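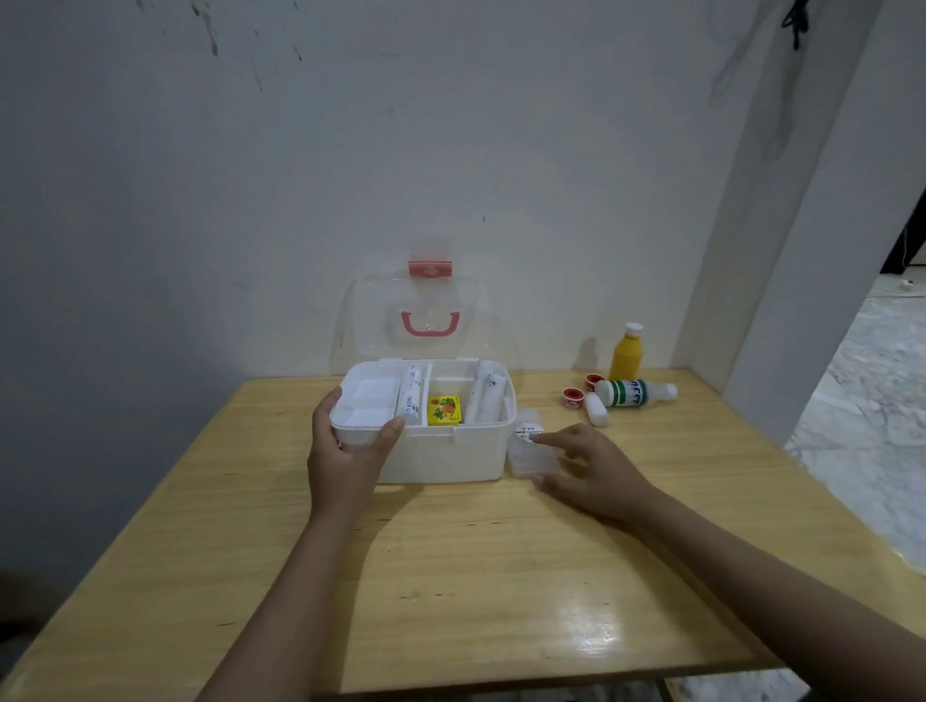

Most households own a first-aid kit, and most of those kits have been packed by accident. Something gets bought for a grazed knee or a bad cough, the box is opened, the thing goes in and the lid comes down on it. Janelle Bautista, who runs the Friday home safety class at the Mirani community centre in Torley, teaches people to start again from the table. Rolls of tape, a yellow bottle with a white cap, small containers and anything else that has been living in the box come out where they can be seen, and the white plastic box stays open with its clear lid propped back against the wall. If there's a removable divider tray, she wants that lifted too. Things slide under it and stay there for years.

Her class has had 587 people through it, and she says the same items turn up every time: eye drops long past their date, a single glove, plasters that no longer stick.

"People keep the bottle because it's still half full," she says. "I ask them when they opened it and they go quiet."

The sorting takes less than an hour. Check every date. Anything expired goes in a bag for the chemist, who will usually take old medicines back. Bottles are better kept upright in a cupboard, and tablets in their own packets with the leaflet. Bandages and dressings go back first, in the biggest compartments, then tape, then the small things.

Essam Abdel Hamid drove a delivery van between Torley and Marau for 9 years and now keeps two kits, one in the kitchen and one under the passenger seat. The van kit used to hold painkillers as well. He moved them indoors after a hot August when the glovebox was too warm to touch.

He has taped a list inside the kitchen cupboard and crosses things off as they get used. His daughter adds the shopping. Last month it said plasters, gauze, safety pins and, in different handwriting, biscuits.

The next class at the Mirani is on Friday at ten. Bring your own box, with everything still in it.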